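Workplace Safety > Checklists With Comments

Search this site... Go

Reading time: 5 min

Kitchen arm, staff canteen, Vesten site: pre-shift and monthly inspection, with the inspector's comments

Issued Feb 18, 2026. Replaces the June version, which assumed the arm would be finished by June.

This list covers the arm that loads and unloads the fridge in the staff canteen at Vesten, the simulated kitchen it is rehearsed in, and the people who have to share a room with it. The arm was supplied by Sorberg. The simulation runs on Kundero. The form is mine, and so are the comments, which the form asks for and which I was told to keep brief.

Mark each item OK, NOT OK or N/A. "Sort of" was written in 2 boxes last month and is not a mark.

SECTION A. BEFORE THE SHIFT

A1. Emergency stop pressed and released by the person opening the kitchen.
Result: OK
Comment: Everyone now does this without being asked. One team has taken to doing it with some force, and I have chosen to see that as thoroughness.

A2. Floor marking clear of crates, stools and bags.
Result: NOT OK
Comment: Crates. The marked area happens to be where deliveries were always put down, and the drivers have had years of practice. New delivery spot agreed with the kitchen team, by the back door. Please paint something on the floor there too, as paint seems to be what people respect.

A3. Speed set to shared-room limit.
Result: OK
Comment: The arm at this speed takes longer to put away milk than the people it was bought to help. This is correct and must stay so. Anyone who raises the limit "just for the big delivery" will be filling in a much longer form than this one.

A4. Fridge door opens fully by hand with the arm parked.
Result: OK
Comment: The cooks asked for this item and they were right to. On the first layout the parked arm left room for a door and no room for a cook.

SECTION B. THE REHEARSAL KITCHEN (KUNDERO)

B1. Any new task run in simulation before it is tried in the canteen.
Result: OK
Comment: The current task was run 1500 times before sign-off. Log attached under reference 3089.

B2. Layout in simulation checked against the real kitchen by someone who works in the real kitchen.
Result: NOT OK
Comment: It was checked by someone who works on the simulation. I have nothing against the rehearsal kitchen, which has wooden cupboards, a dark marble worktop and a white brick splashback, and is a good deal nicer than ours. But ours is steel, and a sauce bottle stands wherever the last person left it. The arm has learned its manners in a better class of house.
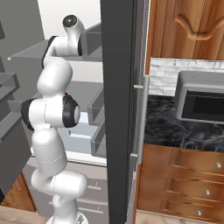
Corrective action: one cook and one member of the software team to walk the kitchen together, with a tape measure, before the next task is approved. An hour should do. The cook's hour is to be paid and covered, and the cook's signature goes above the software team's on the sheet.

B3. Door positions tested: closed, half open, fully open.
Result: OK, after a second attempt
Comment: Half open had been left out. I asked why and was told that nobody leaves a fridge door half open. I invited my informant to stand in the canteen at noon.

B4. Clearance between the arm's elbow and the shelves and door bins checked at every stopping point.
Result: OK
Comment: People watch the gripping end, as anyone would. The elbow is the part that swings out sideways while you are watching the other end, so I want it looked at on every new task. Same advice I give about forklifts, and about colleagues with trays.

SECTION C. PEOPLE

C1. All kitchen staff briefed in person on what the arm does and does not do.
Result: NOT OK
Comment: Day shift yes. The evening shift got an email 200 lines long, with a diagram. I spoke to them and the general belief was that the arm would stop if shouted at. It will not. It has no opinion of shouting. Briefing to be repeated face to face, on paid time, and with the arm switched on so they can see it move.

C2. Staff know who may restart the arm after a stop.
Result: OK
Comment: Trained shift leads only. The list is on the wall next to the rota. It used to be in a shared folder, where it was very safe.

C3. Changes to people's duties written down and agreed.
Result: NOT OK
Comment: This is the one I would like read. The fridge work used to belong to the early porter. The arm has taken the lifting, and good riddance to it, as the accident book will tell you. What arrived in its place is wiping down the arm, clearing its faults, turning the jars so it can grip them and apologising to the cooks when it is slow. None of that is in the job description or in the pay grade. If a task takes up part of someone's morning, it is a task, and should be written down as one.

C4. Anyone may stop the arm without giving a reason.
Result: OK
Comment: Tested by asking. Everyone said yes, though the agency staff looked at the shift lead first — so please say it again at the start of each week, out loud, with the shift lead doing the saying.

C5. Stops recorded without names.
Result: NOT OK
Comment: The sheet had a column for names. People had stopped using the sheet. Column removed on the day of my visit, by me, with scissors.

SECTION D. MONTHLY

D1. Base fixings checked for movement.
Result: OK

D2. Joint covers clean and undamaged.
Result: OK
Comment: Clean apart from flour. Use a damp cloth. Do not use the jet wash, however keen the person holding it.

D3. Cables clear of the door swing.
Result: OK

D4. Manual handling plan in place for days when the arm is off.
Result: NOT OK
Comment: The trolley was given away when the arm arrived. Tjoa, who run the canteen contract, have agreed to buy another. Until it turns up, two people to each full crate, and the delivery can wait in the corridor.

OUTCOME

Arm may continue in use at the present speed and on the present task. No new tasks until B2 and C1 are closed. C3 goes to the site manager and to the staff representative on the same day, in the same envelope if need be.

Signed copy to be kept in the kitchen, in the plastic sleeve — the clean one.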